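Coller le bois massif : ce que disent les joints

Matériaux et techniques
31 mai 2021

Un panneau de bois massif est presque toujours un assemblage. Au-delà d'une certaine largeur, les planches d'un seul tenant sont rares, chères et surtout instables : une dosse large tuile dès que l'humidité de l'air varie. On délignera donc la pièce en lames, que l'on recolle chant contre chant. L'opération passe pour élémentaire. Elle concentre pourtant l'essentiel des retours en atelier, et les défauts apparaissent souvent plusieurs mois après la livraison, au premier hiver chauffé.

Le bois échange de l'eau avec l'air jusqu'à atteindre une humidité d'équilibre, fonction de la température et de l'hygrométrie ambiantes. Dans un logement chauffé, cet équilibre s'établit entre 7 et 10 %. Un séchoir industriel peut viser cette plage, mais un stockage sous hangar la fait perdre en quelques semaines. À l'atelier de Dimstead, qui produit des plateaux et des plans de travail, les lots sont désormais laissés au repos dans le local de collage avant tout usinage, sur tasseaux, extrémités dégagées. La mesure se fait à l'humidimètre à pointes, au cœur de la lame et près du bout. Un écart de plus de 2 points entre deux lames voisines suffit à écarter l'une des deux.

Le retrait n'est pas le même dans toutes les directions. Négligeable dans le sens du fil, il est modéré dans le sens radial et peut doubler dans le sens tangentiel. Un panneau composé de lames débitées sur quartier bouge peu et reste plan. Le même panneau en débit sur dosse ondule. L'alternance des cernes, cœur en haut puis cœur en bas, est enseignée partout comme remède. Elle remplace un tuilage unique par une suite de petites vagues, plus faciles à reprendre au ponçage mais sensibles à la lumière rasante. Certains ateliers y ont renoncé pour les plateaux fixés sur un piètement rigide, où une courbure unique se contient mieux avec des taquets coulissants.
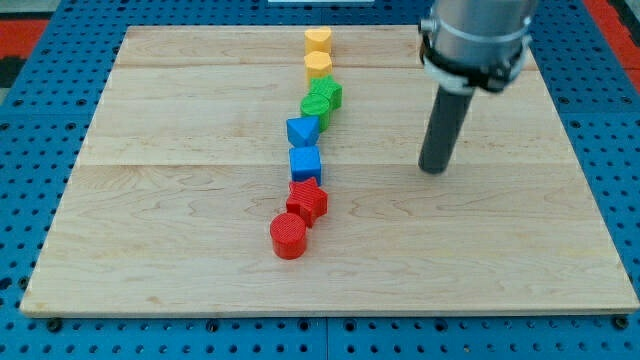 La préparation des chants décide du reste. Une surface sortie de dégauchisseuse avec des fers affûtés se colle mieux qu'une surface poncée, dont les fibres écrasées retiennent la poussière et freinent la pénétration de l'adhésif. Le délai entre l'usinage et l'encollage compte également. Les chants s'oxydent, les extractibles migrent en surface, et la mouillabilité baisse. Les essences grasses y sont plus exposées que l'érable ou le hêtre. À Vornham, où l'on a suivi une série de 312 éprouvettes en érable, les chants usinés le jour même ont donné des ruptures majoritairement dans le bois. Après deux semaines d'attente, la rupture passait le plus souvent dans le film de colle.

Le dosage obéit à des plages assez larges. Pour une colle vinylique classique, un grammage de 200 grammes par mètre carré convient à la plupart des feuillus durs, à condition que le perlage soit régulier sur toute la longueur du joint. Un cordon continu signale un excès sans gravité, des gouttes espacées un dépôt correct. L'absence de perlage sur une zone oblige à démonter tout de suite. Passé le temps d'assemblage ouvert, resserrer ne sert plus à rien.

La pression est plus mal comprise. Les feuillus durs demandent davantage que les résineux, et la répartition importe autant que la valeur. Un serre-joint diffuse son effort selon un angle voisin de 45 degrés à partir du mors. Sur des lames étroites, il faut donc rapprocher les points de serrage ou interposer une cale épaisse. Le cadre de pressage Urban, à vérins latéraux et semelles supérieures, règle la question pour les séries. Pour la pièce unique, la presse manuelle Sorley reste courante malgré un réglage lent : ses traverses opposées limitent le cintrage pendant la prise.

Reste la question des bouts. Le bois perd son eau beaucoup plus vite par le bois de bout que par les faces, ce qui ouvre les joints aux extrémités. Plusieurs fabricants compensent par un léger creux donné au chant, de l'ordre de quelques dixièmes de millimètre au centre. Le serrage referme le creux et met les extrémités en compression. La méthode est ancienne et suppose une machine bien réglée, car un creux excessif charge le milieu du joint en traction permanente.

Sur les réclamations examinées à Dimstead jusqu'en avril, 78 % concernaient une ouverture partant du bout. La plupart des plateaux en cause avaient été huilés sur les deux faces et laissés bruts en extrémité. La consigne d'atelier prévoit maintenant deux couches supplémentaires sur le bois de bout, appliquées avant la fixation du piètement.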